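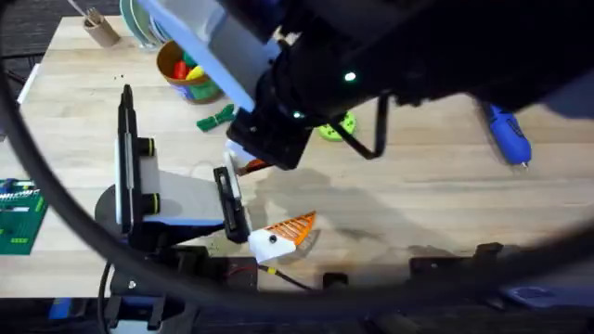 The Hobby Table at Wiriya

Welcome to the gallery of our small hobby room. My name is Darius Lapiņa and I look after the shelves and the table since September. Many people asked me what we keep here, so I collected the things on one page. On the first day I wrote a list of everything, and it came to 279 pieces, if each pencil is one piece.

The table
Light wood, and under it the dark gray carpet. We keep the table near the window, where the light is good until late afternoon. Please put paper under your work when you use glue.

The cup
A simple cardboard tube, with a few thin sticks or pencils in it. I like it more than the metal one we had before. If it becomes soft, we make a new one.

The plates
White, with a green rim. They stay in one stack at the back. We use them for beads, buttons and small screws, and at birthdays also for cake.

The bucket
Round, with an orange-brown rim, and blue and green print on the side. Inside are toy pieces in red, yellow and green. Children usually go to it first, and their parents come second.

The orange and white piece
To me it looks like a fish, with orange ribs for the tail. My sister says it is a part of something bigger. Both opinions are welcome.

The room is open on Friday and Saturday. Please return the things to the back of the table when you finish.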